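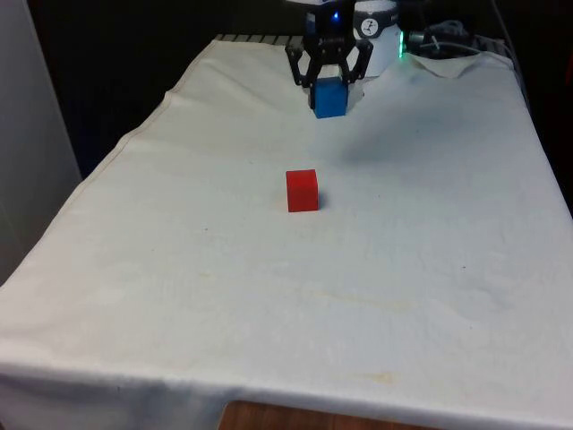 Blue cube above a white cloth

Blue is a colour of the visible spectrum lying between violet and green. Names for it vary between languages, and some use a single word for blue and green. Natural blue colourants are fairly rare, and most early dyers relied on indigo or woad. Cloth is dipped in the vat, then lifted into the air, where the dye turns from yellow-green to blue – a change caused by oxygen. Deeper shades need repeated dips. Ultramarine, ground from lapis lazuli, was costly until a synthetic form appeared in the nineteenth century.

See also: Cyan; Indigo dye; Woad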